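Stimmont Users Board > Simulation > Faults and near misses
Topic: Gripper fingers jam shut on approach to the rack

kettle_and_cog
Hello all! I've been building a rack-loading job in Stimmont every spare evening since November and I'm having a marvellous time with it, apart from one fault which I can't shift. The arm reaches, turns the wrist, lines up on the rack, and then the fingers lock nearly closed. The controller still reports them fully open. On 12 of my last 23 runs it carried on with the approach as if nothing was wrong, and on 5 of those it drove straight into a post. Only pixels, I know, but this is meant to go on the real arm at work and I'd rather not bend it!

What I've got:

1. Wrist view during the approach, tips almost touching and a narrow gap between them. At this point the log says "open".

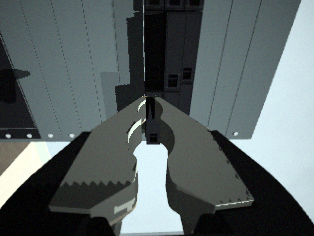

2. Log extract. Finger command goes out at step 700, no error, no warning, and the reported position jumps to open on the very next step.

3. Things I've tried: smaller time step, lower closing force, deleting and re-adding the gripper. No change at all.

Any ideas very welcome. I love this stuff, even when it's being a pig.

Ravn_fan
Ooh, good one! My money is on the finger collision shapes. If the two meshes overlap even a hair when they come together, the solver can wedge them and they never let go. Swap them for plain boxes and try again.

halfpastgears
Don't agree, sorry. Wedged fingers would still report where they are. A reading that leaps to open in a single step sounds like it's echoing the command back and never looking at the joint. I had the same with the Lodholm plugin. Check which value you're logging.

Ravn_fan
Could be both though? Something is holding them shut, whatever the log says.

halfpastgears
Could be both, yes. But the reading is the dangerous half. A jam you know about is a nuisance. A jam reported as open is how you hit a rack.

Uyên Lại
Joining in as I do the safety checks for a cell rather like this one. Please don't move it to the real arm until the approach refuses to start without a measured finger position. I'd go further and have it stop well short of the rack, check, then carry on. Can you post a wider view? I'd like to see how much room you have for a stop.

kettle_and_cog
Here you go, and thank you, this is brilliant! The wrist has a decent bit of table to play with before it gets to the rack.

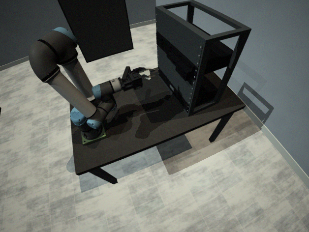

Wide view: arm at the left, gripper pointing towards the open-frame rack.

Uyên Lại
Lovely, that helps. I'd put the stop right there with the gripper out over the table. Never mind the extra second.

pudov_pete
Bit over the top for a simulation, isn't it? On our Pudov cell we just cap the force and let it bump. Been fine for ages.

Uyên Lại
A force cap limits how hard it pushes. It won't stop the arm trying to load with closed fingers. Keep the cap by all means, and add the check as well.

pudov_pete
Fair enough on the closed fingers. I still think the extra stop is fussy.

kettle_and_cog
Update! halfpastgears, you were right about the log — I was reading the target, not the joint. Now it tells me the truth and the approach refuses to start, which made me cheer out loud in an empty kitchen. The fingers do still jam, so Ravn_fan, I'm doing your box shapes tonight. Stop point is in too. Sorry Pete.

Ravn_fan
Boxes! Make them a touch smaller than the real fingers at the tips. And post the new log whichever way it goes, I want to know.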